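Notebook, back bench, May 2026

Finally got around to the sheet-metal bin, which I have been promising Ilaria I would do ever since she tripped over it coming in with the coffee. It has been at Nenia longer than I have, and I was told on my first day that it came out of the old Carbone shop when they cleared the place, along with the good vise and a drawer full of left-hand taps that I don't think anybody has ever used. I am writing this up at more length than it deserves, but Elisa is taking over the bench for a while and she likes to know why things are the way they are (so do I, when I come back to my own notes and can't make head or tail of them!).

The idea is simple enough. We want a bin for small parts where whatever you drop in slides down to the bottom and stays there, so that you can reach in and pick it up without chasing it along a wall. The plastic tubs we had before were straight-sided, and things stood up on end in the corners. I must have spent a whole afternoon last winter fishing for one stubborn pin.

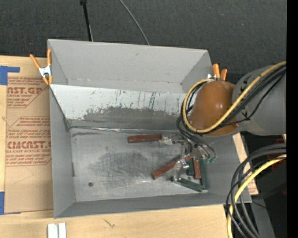
Slope is what I care about most with a bin like this, and I am happy with what we have. I put the digital level on one wall and then sat with a pencil working out the inside angle where it meets the floor, and I make it 129 degrees, which is gentle enough to get a hand in and still steep enough for most of what we keep. The finish is another matter. The far wall is a nice clean light gray along the top, but the dark streaks running down near it look a lot like old paint drips, and there is that big cloudy smudge on the floor as well. I would like to know whether they come off before we decide about repainting. Elisa, if you have a quiet hour, try warm water and dish soap on a small patch first, then the citrus cleaner. Please don't go at it with the wire wheel, the sheet is not very thick and I'd hate to see it scratched up.

Then there is the small round hole in the floor, toward the left. I quite like it, it would let water out if we ever rinse the bin in place, but it will swallow the smallest screws. My plan is a rubber plug from the Jonov assortment, box 112 on the tall shelf. If none of those fits, a square of tape underneath will do for now.

The orange spring clamps on the rim have held up fine and I would leave them where they are. I keep meaning to make proper brackets, and I have a sketch somewhere under the Hastitance catalogs, but clamps are so easy to shift when you change your mind, and I change mine a lot.

Still to do: plug for the hole, soap test on the streaks, run a finger along the rim for burrs (gloves!), find the sketch. Ilaria also wants a label on the outside, and she has asked that it be one a person can read standing up.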